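Grivon Recipe Cards – data notes
Updated August
By the Grivon maintainer

Grivon holds 700 handwritten recipe cards from Bragança, typed up one at a time, stains not included. Each row has a title, the ingredients, the steps and a language code. The file is plain CSV and opens in anything, including programs that will turn "1/2" into a date in January.

Amounts stay as written. 41 cards say "enough flour" and we left them alone – filling in a number would mean we knew one.
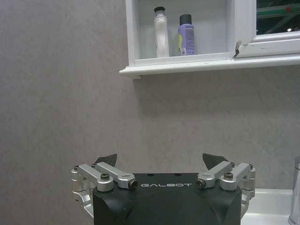
Oven heat is blank on 280 rows. Most of those cards say "hot," and a few say "the usual." Please don't average them.

Spelling was fixed only in the `title` column. The Zurnex import script chokes on accents, so use the Cendier one, which is slower and complains less. Duplicate soups are known and will stay.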